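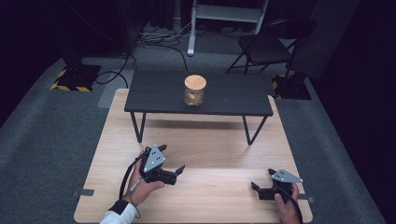
Speaker notes -- Running a small-town seed library
Jul 5, 2020

Slide 1. Title only. Wait for people to sit. Say thanks to the Jestasach library for the room.

Slide 2. How we started. One card catalog cabinet from the old Aguiar branch, bought for 80 dollars. The drawers are the right width for coin envelopes. First season we had 60 varieties, most of them beans and tomatoes from members' gardens. No budget line, no website. A sign-out notebook on a string.

Slide 3. Where we are now. 400 borrowers on the list. 4,000 packets went out between the first spring and now. Pause here. Somebody usually asks how many come back. Answer: fewer than you would like. Plan for that from the start and buy or beg bulk seed every winter.

Slide 4. What to stock. Start with plants that pollinate themselves: beans, peas, lettuce, tomatoes. A beginner can save seed from these and get the same plant next year. Squash and corn cross with whatever the neighbor is growing. We took back squash seed the first year and gave it out again, and people grew things that were not good to eat. Tell the Parov story if there is time -- they had the same problem with pumpkins and had to throw out a whole drawer.

Slide 5. Labels. Every packet needs the plant, the variety, the year and the town it was grown in. If the year is missing, the packet goes in the test box. Do not guess. Pencil lasts longer than most pens.

Slide 6. Germination test. Ten seeds on a damp paper towel, folded, in a plastic bag, on top of the refrigerator. Check after a week. Seven or more sprouted, it goes in the drawer. Four to six, mark it "sow thick." Under four, compost. Pass around the sample bag now and get it back before the next slide.

Slide 7. Storage. Cool, dry, dark. Our first closet shared a wall with the boiler and we lost most of the onions. Onion and parsnip seed is short-lived anyway, so replace it every year.

Slide 8. Rules. Check your state's seed law before you open. Some states treat free exchange differently from sales, some want a label in a set format. Call the agriculture office and write down what they tell you.

Slide 9. The calendar. Busiest month is April. Have the drawers full by then. Jakar opened theirs in midsummer and had almost no visitors until the next year.

Slide 10. Questions. Handout is on the table by the door -- one per group, please, we are short on copies. Leave the contact slide up while people pack.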